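Home | Projects | News | Donate | Contact

We use cookies to keep this site running. Accept | Manage settings

Progress report – the Gronby clothing reuse project

Hi Kirsty,

Well, the sorting is finally moving! We've put 153 garments through the folding table so far, and I'm a lot less worried about December than I was when I last wrote. The 2,000 you gave us went mostly on shelving and bags (receipts are with Alfie), and there's a bit left over for hangers if we decide we want them.

The big cream cloth on the table was Tzu-hsuan Pan's idea and I love it – dark things show up so well against it, and you spot a missing button right away. Shirts are still the slow part. We lay them flat, sort out the collar first, then the sleeves, and the long-sleeved ones always take ages. Struan wants to hang them all instead, but we only have one rail, so folding it is for now.

Drastport have asked for 30 bundles of adult tops, and 4 are packed and labeled. I'd hoped for more by this point, but two sessions got lost to the heating repair. Sweaters haven't been started yet. Could we talk about a second rail when you visit?

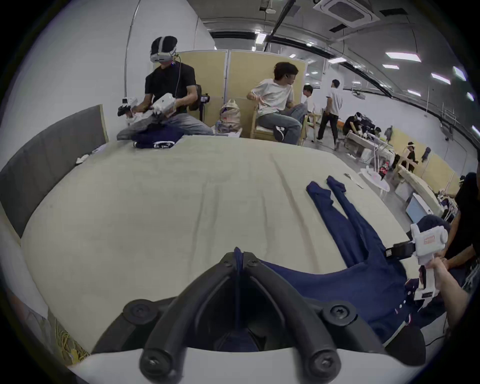
Do the shirts get buttoned before they're folded?
Only the top button and one in the middle, which keeps the collar straight in the bag and saves a lot of fiddling.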